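Minutes, build night, October 5, 2023
Kept by me, Nafula Sang, so complaints about spelling come my way.

Present: Hryhorii Tkachuk, Ostap Moroz, Paloma Marchetti and me. Lev Tkachenko sent apologies and a long message about cable ties, which I've pinned on the Wollstead board.

## 1. Cabinet doors

We're keeping the low cabinets as the practice piece for Endale. Paloma likes them because the doors swing out wide and the robot has to mind its feet (so do I, I've walked into that door twice now!). Ostap wanted to move on to drawers, but he was outvoted and took it well. Agreed that whoever sets up leaves one door partly open at the start, and that both locks stay unlocked - Hryhorii has the keys on his ring.
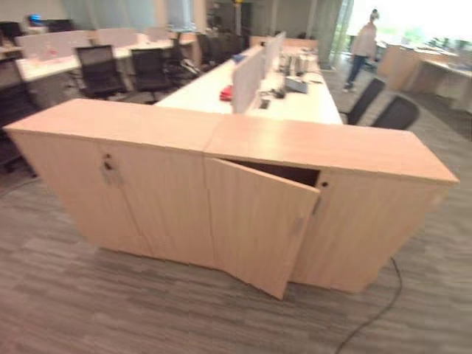

## 2. Reaching in

We spent most of the evening on this one. Hryhorii has rewritten the reach so the hand goes in over the shelf with the fingers pointing to the back, and the blue binder is the thing to aim for. I asked if we could use something softer and got a firm no, he wants the flat shape and the finger hole. Paloma is worried about the little colored wires down by the wrist, and so am I now that she's said it. She'll sleeve them before we try anything faster. His log from last week has 100 tries with 86 marked good, and we talked for ages about what "good" means. Ostap will write that down properly.

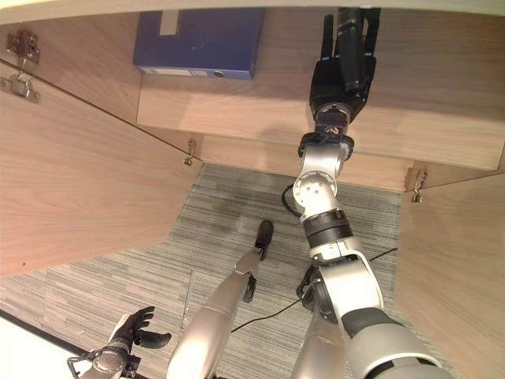 ## 3. Odds and ends

- Floor cables: Lev's message says to route them behind the cabinet, and we all agreed. Ostap to do it.
- Spare hinges: Paloma to order 4 from Cornari.
- Sadex still haven't answered about the wrist ring. I'll write again, less politely.
- Demo evening stays in March. Hryhorii would like it earlier, the rest of us would not.

Next agenda to me, please - short ones get read first.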